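Galerie — la vieille tour de l'atelier
Octobre — par Ravindra Semwal

Bon, me revoilà avec une tour ouverte sur l'établi ! Celle-ci vient du grenier de ma belle-sœur, à Prundovton, où elle dormait sous une pile de magazines de jardinage (j'ai gardé les magazines aussi, on ne se refait pas). Elle voulait la porter à la déchetterie, j'ai dit non tout de suite.

J'adore ces boîtiers d'une autre époque, lourds comme une enclume, avec de la place partout pour passer les mains. On apprend mieux là-dedans que dans n'importe quel portable collé de partout. Mon neveu m'a demandé à quoi ça servait encore, une machine pareille. À lancer Drellico, mon vieux logiciel de catalogage de vinyles, qui refuse de tourner sur quoi que ce soit de récent — 1 284 disques là-dedans, je ne vais pas les ressaisir à la main !

Côté budget, on reste raisonnable : 19 euros en tout chez Bumance, pâte thermique et port compris. Le tube de pâte est bien trop gros pour moi, si quelqu'un du coin en veut un peu, faites signe. Pour le nettoyage j'ai pris mon pinceau à pâtisserie (un neuf, pas celui de la cuisine, on m'a déjà fait la remarque) et une bonne heure de patience un dimanche matin avec la radio.

Les photos sont en vrac, comme d'habitude, cliquez pour agrandir.
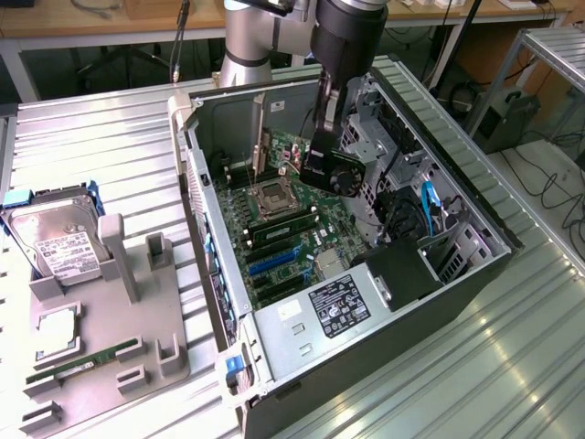
Page modifiée pour la dernière fois en octobre, à 7 h 56

Le petit ventilateur noir et son radiateur, juste au-dessus de la carte mère, avec le socket encore vide. Le processeur attend à gauche dans son logement carré, à côté de la barrette verte et du disque dur dans son berceau bleu. J'aime beaucoup ce câble SATA bleu qui se promène entre les cages à disques — un vrai spaghetti !

Si vous avez encore une tour de ce genre et que vous comptez la jeter, écrivez-moi d'abord. Je cherche surtout des berceaux de disque et des caches de façade, même rayés.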